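Timestamps, again

August 10, 2021

I spent most of June convinced that our perception model was bad. It was fine. The poses it gave us were being matched to the wrong arm positions.

Our setup at Lukus is simple enough. The wrist camera publishes images, a node finds the part and the target, and the planner turns both into base coordinates using the arm's joint states. The camera driver was stamping each image when it arrived on the computer, up to 50 milliseconds after the exposure. With the arm parked you never notice. With the arm still creeping downward, every target lands a little off.

Xuân Phí found it by plotting target position against joint speed from 2,833 logged frames. The error grew in a straight line with speed. I had looked at the same logs for two weeks and only plotted error against height, and that told me nothing.

The fix has two parts. The driver now stamps at exposure, and the planner looks up the transform for that stamp instead of asking for the latest one. If the transform isn't in the buffer yet, it waits, and after 2 failed lookups it stops the approach. I would like it to back off and retry by itself – that is still on the list.

We moved the new build onto the desktop PC task last, since a CPU socket leaves so little room to be wrong. 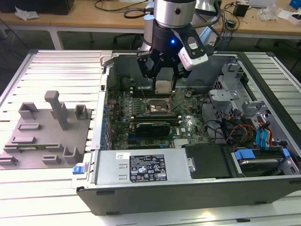 The final approach is now its own state in the controller, with a lower speed cap and a force limit that used to be shared with every other move. Splitting it out took 216 lines, mostly config. The Chisholm branch still has the old shared limits, so don't merge from it until I have cleaned that up.

Next is replaying the old logs through the new lookup code.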